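ok thread. four weeks into sorting out Mum's hearing aids and I need to put this somewhere before I forget it all

first thing. the free hearing test at the shopping centre is a sales appointment. fine, they were lovely, but she walked out with a quote and a brochure and no actual audiogram. ASK FOR THE AUDIOGRAM. it's yours

second clinic was Kingi, up the hill past the servo. bloke there, Senad Atanasov, sat with her for ages and got her talking about choir before he even opened the laptop. she'd already decided she liked him so that was that

he put her in the Nidow ones, the mid range. the top ones were another 2000 and he said straight out she wouldn't notice in a quiet house. I nearly hugged him

batteries or rechargeable?? big debate. Dad (no aids, many opinions) wanted batteries. Mum's fingers aren't great in the mornings so rechargeable won
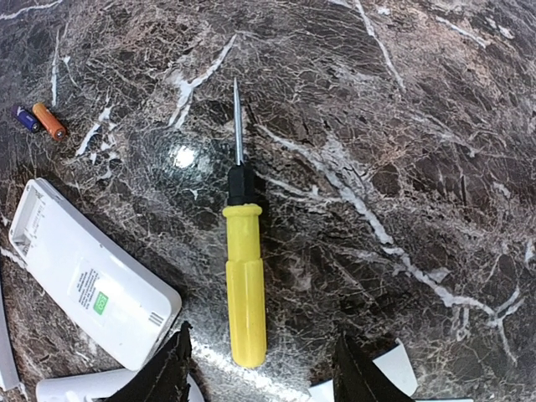 volume. nobody warned me she'd turn the telly DOWN and then complain she couldn't hear the telly. took me a whole Monday arvo to work out it was the streaming thing and not her ears. Dad's fix for any of this is a screwdriver, yellow handle, skinny pointed tip like that one, and he is not allowed within a metre of the aids. they don't even have screws Dad

the streamer box is the Bollalance. plugs in behind the TV, sends sound straight to the aids. 320 and worth every cent, the footy commentary goes right in her head and the rest of us can have it at a normal level

except it drops out if she goes to put the kettle on. walks back in, nothing, has to wait for it to reconect. she thinks she's broken it every time

app is called Zumska. do not let your parent make the account. we have 4 accounts now. one is under the dog's name

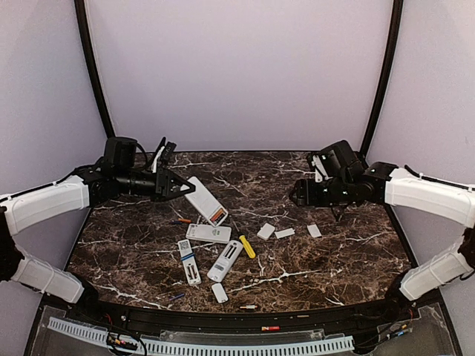

restaurants are still the hard bit. she did a birthday lunch and came home wrecked, said it was like listening to cutlery for two hours. Senad reckons her brain needs time to catch up and to book the corner table, back to the wall. and at home one remote only, please. put out a spread like that, remotes and battery covers and loose batteries all over, and she'll pick the wrong one and blame the aids

oh and wax guards. tiny little white things. she went quiet in the left ear, full panic, I'd already rung the clinic. wax guard. thirty second job

also keep the reciepts for the health fund, ours wanted the itemised one not the eftpos slip

she heard the magpies this morning though. rang me at 6 to tell me

will add the follow up appt stuff when we've had it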